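Bimance Opens Fourth Carpet Take-Back Site in Asbridge

June 2023

ASBRIDGE — Bimance, a supplier of commercial carpet and floor coverings, has opened a take-back site on the edge of Asbridge for used office carpet. The site accepts broadloom and tile from offices, schools and public buildings within 40 miles, including jobs where the new flooring is bought from another supplier.

The site is the company's fourth, after two in Urkadau and one at the Mihăilă warehouse. It has a covered loading bay, a sorting hall and a small cleaning line for tiles that can be laid again. Bimance has hired 23 people to run it, most of them from the Asbridge area.

Carpet brought to the site is sorted by backing and by wear. Tiles in good condition are cleaned, boxed by color and offered to charities and small businesses at a reduced price. Worn material is baled and sent on to be made into underlay. Carpet that has been glued over older flooring, or that has been in a flood, cannot be accepted.
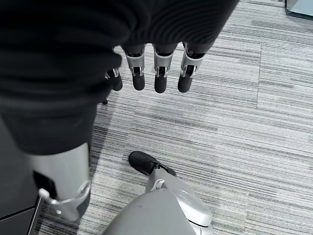 According to Ruxandra Nistor, the main problem has always been timing. Old carpet usually comes up over a weekend, she said, and if there is no place to take it on Saturday morning it goes in the dumpster with everything else. The Asbridge site will be open on Saturdays from 7 a.m. for that reason, and contractors can book a slot by phone up to the evening before.

During a trial at the Mihăilă warehouse last October, Bimance collected 1,829 boxes of used tile. Much of it came from office moves where the carpet had been down only a few years. The trial also showed that mixed loads slow the sorting down considerably, so contractors are now asked to keep tile and broadloom apart and to stack tiles face to face on pallets.

There is no charge for clean, sorted tile. Broadloom is charged by weight, and rolls should be tied and no longer than 12 feet — longer rolls do not fit the baler and will have to be cut before they are unloaded. Tack strip, staples and metal trim must be removed first.

Building managers who want to know whether their carpet can be reused may send in a sample tile with the backing intact. Bimance will reply in writing with a grade and a collection price. Samples are not returned.

Reused tile will be on sale at the Asbridge site on weekday afternoons. Stock changes from week to week, and colors cannot be held without a deposit.

Press contact: Bimance Press Office, Asbridge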